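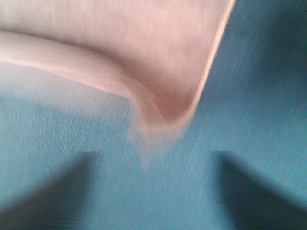 2 min read - 7 replies

Wrist-cam blur: throw it out or train on it?

gilleo_fan
May 17, 2020
So we've been running the Kasdale method on cloth. Short version: you keep every frame where the wrist is moving fast, smear and all, and the policy learns to live with it. The frame up top is typical. Pink cloth, teal surface, and a corner whose tip has turned into a comb. We trained on 2075 clips without filtering and on the 1753 that pass a sharpness check. The unfiltered set won by 4 points on corner grasps. I expected the opposite and had already written the slide.

tern_and_bolt
Four points over how many trials?

gilleo_fan
40 per policy.

tern_and_bolt
Then you won by a coin toss and a half. Run it again with new seeds before you fix the slide.

moth_eaten
I'd love to know what the corner label is on that frame. I can follow the straight edge down and the rolled fold in from the left, and they meet in a V, fine. Where the V stops is anybody's guess. If your annotators put one pixel on it, you're teaching the network to be confident about soup.

gilleo_fan
They don't put a pixel on it. Kasdale uses a blob, and the blob gets longer with the blur. Ours come out looking like cough drops. The annotators complained until July and then stopped, which I chose to read as agreement.

serkby_refugee
We tried the blob thing at Serkby and dropped it. Blur direction in a single frame tells you the axis and leaves the sign open. Those streaks run upper left to lower right, so which way was the wrist going? Feed it two frames or don't bother.

moth_eaten
Disagree, the joint velocities give you the sign for free. You did log joint velocities at Serkby?

serkby_refugee
We logged them. On a different clock.

tern_and_bolt
Ah.

plainweave
Nobody has mentioned the two dark shapes at the bottom. If those are finger shadows, they sit on either side of where the corner hangs, and your policy may just be learning "close when the pink is between the dark bits." Bíró had a reach policy that did this beautifully until the lights were moved. Mask the bottom strip and rerun.

gilleo_fan
That's annoyingly easy to test. Masked run is queued, new seeds too. The slide now says "preliminary" in a larger font.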